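ok thread on quitting the second coffee, since a few of you asked how it went. long, sorry

1/ background. I was at 5 cups a day by March. first one at 6:40 before the shower, last one whenever the afternoon meeting in Brerkgate let out. slept like garbage. blamed the mattress. bought a new mattress. slept like garbage on a $937 mattress

2/ so the plan was go down to 2. both before noon. no tea loophole, no soda loophole. dark chocolate allowed because I'm not a monk

3/ week one. headache behind the left eye, all day, every day. snapped at a parking meter. ate an entire sleeve of crackers standing at the sink. do not start this the same week you have a deadline, I started it the same week I had a deadline

4/ several people told me to taper instead. yes. correct. drop one cup every few days and give your head time to catch up. I read that AFTER the headache week

5/ what helped: water first thing, big glass, before anything else. a walk at 3 when the slump hits, even just to the Groltell on the corner and back. going to bed when tired instead of scrolling until I wasnt

6/ what didn't help: decaf at 4 pm. tastes fine but then I just wanted the real one. also that roasted chicory stuff from Moges, sorry to the chicory people, you all seem very nice 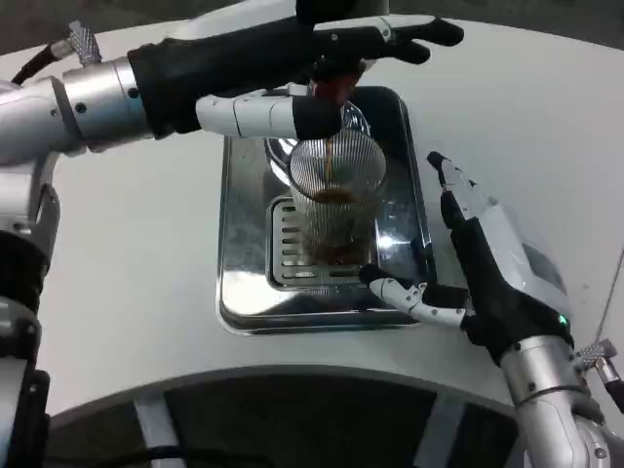 7/ the weird part is the two I kept got better. used to be I'd drink half, forget it, find it cold on the bookshelf. now I sit down for it. no phone. it takes ten minutes and it's the best ten minutes of the morning, which is maybe a sad thing to type

8/ also spending more per bag and less overall. was going through a bag of the Sullell dark roast every week, now it's closer to three weeks. so I get the good stuff and don't feel bad. grind it fresh if you can, cheap grinder is fine

9/ sleep. took a while. nothing at all for the first couple weeks and I was ready to quit quitting. then one morning I woke up before the alarm and just laid there confused. still have bad nights but I fall asleep in minutes now, used to be an hour of staring at the fan

10/ things I got wrong: thought I'd be less productive. I'm slower before 10 am, definately. but afternoons are way steadier, I don't hit the wall and then go hunting for snacks

11/ someone asked about weekends. same rule. I slipped at my cousins' brunch, had four, was up till 2 reorganizing a drawer. lesson learned, drawer looks great

12/ not a doctor, I'm a 40 year old with a spreadsheet. if you're on meds or your heart does funny stuff ask an actual person

13/ will post the spreadsheet later if anyone wants it, need to take out the column where I rated my mood in swear words

edit: yes espresso counts as one. no you can't have a double and call it one. I tried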